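Is a bigger power supply really worth it for an old tower?
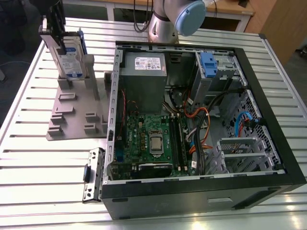 My desktop shuts off under load, maybe twice a week. The shop wants $354 for a Gunska unit plus labor and says my old supply is "tired." No test, no numbers. Is that even a thing, or am I being sold something?
Asked September 10, 2019

2 answers

Supplies do wear out, but I'd want proof before paying that. Random shutoffs can also be heat or a bad wall outlet. Clean the fans, try another outlet, and log your temps while a game runs. If the CPU is sitting near 100 C you have your answer and it isn't the supply. Ask the shop what they measured. Mine got very quiet when I asked.
Score: 2

just get a Forkex, had mine since April no problems

Comment: Five months proves nothing. My Maltia ran fine for that long too and then it died.

Comment from asker: Outlet swap made no difference. Temps look normal, if I trust the software, and I'm not sure I do. Going to borrow a supply before I spend a dime.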